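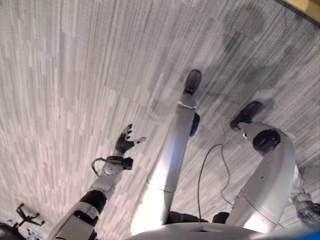 Striped carpet in greys and charcoal, long staggered rectangles all the way.

I've wanted to see the Prallumwood carpet mill at Dosville since we redid our hallway (badly, in a beige I regret), so when the open day came up I drove over with a thermos and a list of questions. The mill does 400 colours of yarn! The dye house was my favourite part, all steam and noise, and they let us pull a cone off the rack and feel how the wool changes once it's been heat set.

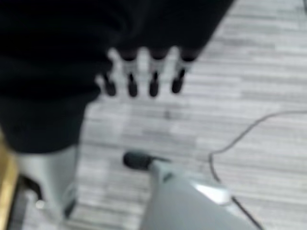 Pisharody
Home and flooring writer

We went through in groups of 6, which meant you could hear the guide over the looms. Mine had worked there through the change from wool to blends and had strong opinions on underlay. Buy the better one, apparently, and save on the carpet.

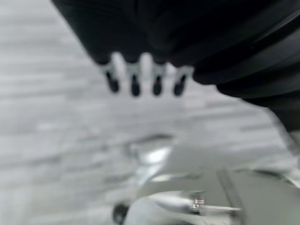

Lunch was sausage rolls and a very good lemon slice in the old wool store. After that came the offcuts sale, where I lost all self-control and came home with 4 remnants from the Ivness range, one of them a deep green for the study. Parking's in the bottom paddock, so wear boots if it's been raining.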